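Orker Robotics Club board > Student projects > Cloth folding, fall group

tallgrass_mentor
7th October

Hello everyone, and sorry for the long post, I have been saving this up. Our high school group picked cloth folding for the fall project, and we're collecting our demonstrations by hand with the two-finger gripper. The kids are up to 391 recordings and they are so proud of that number that it's written on the whiteboard with a border around it!

The task is small on purpose: one dark ribbed cloth, one black oval tray, white table. Pick the cloth up, lay it down flat, let go. I thought black on black would be a nice challenge for the vision side, and a couple of the students think I've lost my mind.

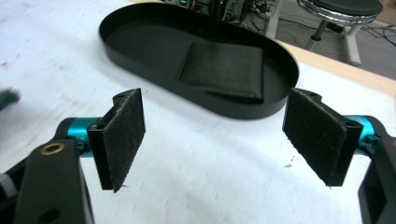 What I'd love some opinions on is the pads. Ours are the black textured kind and they collect lint like you wouldn't believe. Do you clean them between sessions, or only when the grip starts to go?

pickle_servo
What a fun project, and 391 is a lot of patience for teenagers. We ran towels last February at the Zuvville meet and wiped our pads every 10 recordings with a barely damp rag. Made a real difference for us.

mrs_k_shop
I'm going to disagree a little, kindly. My students cleaned theirs constantly and the policy then got fussy the minute there was any fuzz on them. A bit of lint in the training data is just life. I'd leave it alone until something slips.

What I would change is the tray. Dark cloth in a dark tray is hard on beginners, and they need a win early on. Put it in something pale for the first month and bring the black one back later.

pickle_servo
Oh, I don't know about that - they'd have to start their recordings over, and after 391 I wouldn't want to be the one telling them.

tallgrass_mentor
No, me neither! We did hold back 43 for testing, so maybe we could record a small pale-tray set next to it and compare. I'll try both pad routines too, wiped for one half of the group and left alone for the other, and see who complains first.

mrs_k_shop
That sounds fair. Keep the same 4 students on each side if you can, ours all fold differently and it muddied everything.

tallgrass_mentor
Good thought, I'll write that on the whiteboard, under the number.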